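Moushumi Majumder has been selling wall organizers for most of her working life, and she talks about them as if the case were closed. I came to the Seltura workshop less convinced. My own garage has had three such systems, and the screwdrivers still live in a coffee can.

"People buy the hooks and then they buy the wrong hooks," she said. "A molded board doesn't let you do that. The places are already there."

I asked who decides where the places go. She said she does, with Fuller, the shop that makes the molds, and that they went through 20 layouts before May. That sounded like a lot of work for something that holds a few small tools. She shrugged. A set of 2 boards sells for $200, and I told her I found that hard to swallow.

"You're paying for the layout," she said. "Plastic is cheap."

Maybe so. But a fixed layout is also a bet that your tools won't change, and mine do. When I pushed on this, she admitted that the pockets suit some things better than others.
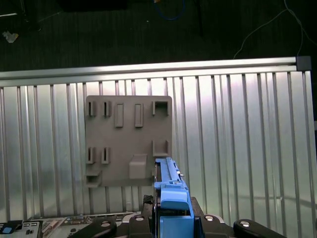
"The narrow slots I'd defend to anyone," she said. "The square pocket, I go back and forth. Things drop in there and you forget them." She would keep the blocks and the open holder - those, she said, get used every day in her own shop. I didn't see her shop, so I'll leave that claim with her.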